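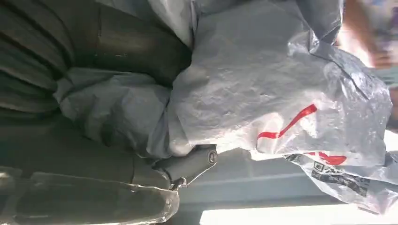
Skeltley Hall Move and Packing Group
Minutes, Wednesday, September 3, 2014

I'm taking the minutes again, so blame me for the spelling. We met in the back room at Skeltley and started late because the side door was locked and the key was in somebody's other coat.

Last time's minutes

Read and passed with one fix. I had written that the Drellberg Street space has a loading dock. It has a ramp. Sorry!

Bags and plastic

This took up most of the evening, which I did not see coming. We still have two kinds going at once, the white bags and the gray plastic, and people have been using whichever is closer. It was agreed that white bags are for anything staying with us (linens, curtains, costumes, the felt) and gray plastic is for wrapping and covering only. Please don't put trash in either one. Trash goes in the cans out back like it always has.

There was a long back and forth over whether gray sheeting should go inside the white bags as a liner. One side says it keeps the damp off the fabric, the other side says it traps the damp in, and both sides had an aunt's quilt to prove it. We settled on no liners for cloth, and sheeting over the top of the pile once the bags are stacked. I was on the quilt-got-ruined side, so I'm pleased, but I've tried to write it down fairly.

Crumpled sheeting can be used again if it isn't torn. Shake it out, fold it in half the long way and lay it on the shelf by the sink. I'd like it noted that stuffing it behind the radiator doesn't count as the shelf.

Tying: knot the white bags, no tape. Tape rips them when you open them up again and we'll be opening most of these by November. Labels go on a tag tied at the neck – marker straight on the bag rubbed off last time and we spent a whole afternoon guessing.

Supplies

We buy from Beneck and the order needs to go in this week. Heavier bags were suggested, since the last batch felt thin to some of us. Others thought the bags were fine and we were overfilling them. (We were. I carried one of them down the stairs.) It was left that we get the same kind again and fill them to a bit over halfway. More string too, and tags with the hole already punched.

The invoice from the last order, number 1507, still hasn't been paid. It was in the folder, just in the wrong half of the folder. It will go out with the new order.

The storage unit

Fontes has offered us a ground floor unit, number 2034, through the winter. Two of us went over to look at it and came back happy. It's dry, it has a light that works, and you can get a cart right up to it. The door sticks a little. Someone asked about mice and we didn't have a good answer, so that question goes back to Fontes before we sign anything. Everyone present was in favor as long as the mouse answer is all right.

Soft things go in last, on top of the crates, with the sheeting pulled snug over the whole lot and tucked under. Folding chairs stand along the left wall. The big coffee urn does not go to storage at all, it comes straight to Drellberg Street with us, and I was asked to put that in writing so there it is.

Costume closet

Still not sorted. We went around on this one and got nowhere much. The capes are being kept. The foam heads are being kept for now. There was a motion to give away the box of single gloves and it passed, though with some grumbling. Anything going out the door should be bagged separately and kept by the stage steps so it doesn't get swept up with the rest.

Kitchen drawers

Put off until next time. We were hungry and the drawers are depressing.

Other business

The broom is missing. If you borrowed it, bring it back, no questions.

Somebody wondered if we could play music during packing evenings. Yes, but keep it low while the choir is in the front room.

To do before we meet again

Send the Beneck order with the old invoice payment. Ask Fontes about mice and the sticking door. Tag every bag that's already tied. Clear the shelf by the sink. Find the broom.

We wrapped up when the cookies ran out. Next meeting is same room, same time, and the side door will be unlocked – I have the key on my own ring now.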